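Bits and bobs – the February jewellery sort-out

Quick one this month as the hall booking forms are due Friday and I am behind with everything. The Vasivley swap table made £514 last time, mostly on beads and bracelets, so we are doing jewellery again. Please look in your drawers. And under the bed. Odd earrings welcome, broken chains too, the Drelen bead group will restring anything.

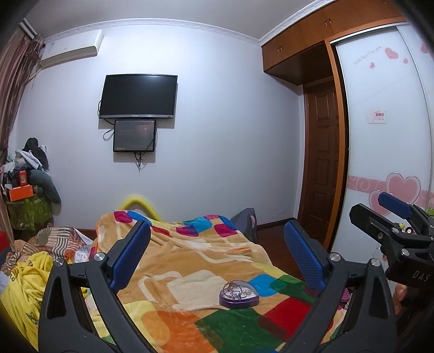 Tangles are the main thing people ask about. Don't pull! Tip the lot onto something soft so that nothing rolls off, a bed is best, and start with whatever is lying on top. A fleece blanket like the patchwork one does very well, though small beads can get lost on a busy pattern so have a good feel round afterwards. Old tins are handy for keeping it all together, the purple heart one is just the sort. Lids on for the journey please, we had beads all over the Grovholm bus last year. Chains on their own in a twist of paper. Rings seperate if you can.
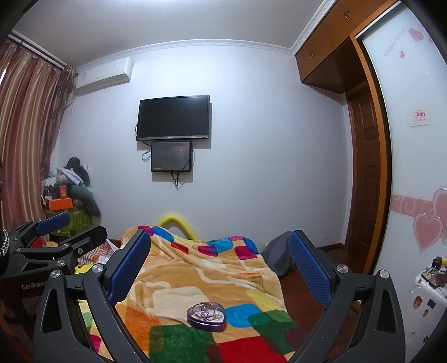 Drop-off is at the side door in Grovholm, from 10 till noon, or leave a bag at La in the high street, they have a box behind the counter. Name on the bag if you want the tin back. We have room for about 120 bags, after that it has to wait for the spring table.

No watches this time, no batteries, nothing you would be sad to see go for 50p.

Running total for the roof now £1,934. Still need people for the tea urn – an hour is plenty – and somone with a car for the folding tables.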